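Grumstead Robotics Club

The Grumstead Robotics Club is an after-school club that meets in the old print room at Wiltden, and I should say right away that I've been in it for 3 years, so this entry is going to sound fond. (The wiki asked for somebody to fill in the page and I had a free evening!)

History

The club began as a line-following contest team with two kits and one working charger. It switched to arms after the Reinholz Open added a tabletop class - small arms, household objects, no touching anything once the clock starts. We entered in March with an arm we called Trindodska, came in sixth, and were thrilled about it.

Projects

The main project these days is the dish task. A mug goes in a tray, and the arm has to pick it up and set it upright on the table. It sounds easy until you try it with a mug on its side, where the handle can end up pretty much anywhere and the tray wall gets in the way of your fingers. Members take turns driving the arm by hand, and those runs get saved so the software team has something to learn from. At last count we had 251 saved runs, and I'm responsible for a lot of the clumsy ones.

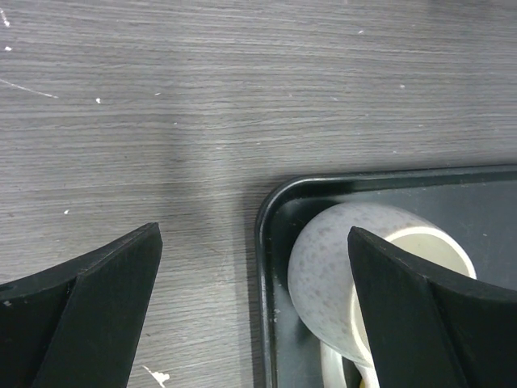 The dish task from the wrist camera, with the speckled mug on its side in the black tray.

The wrist view is what most drivers end up watching. You lose the far side of whatever you're reaching for, because your own finger is in front of it, but you get a great look at the gap between the fingers. New members usually want the overhead view for the first week or so and then switch over.

Membership

Anyone in grades nine through twelve can join, and you don't need to know how to code (I didn't). There are six people on the driving crew and a slightly bigger group on software, plus a few who float between the two and mostly fix cables. Dues cover snacks and replacement finger pads.

See also: Reinholz Open, tabletop class; Wiltden clubs

Page last edited Oct 6, 2023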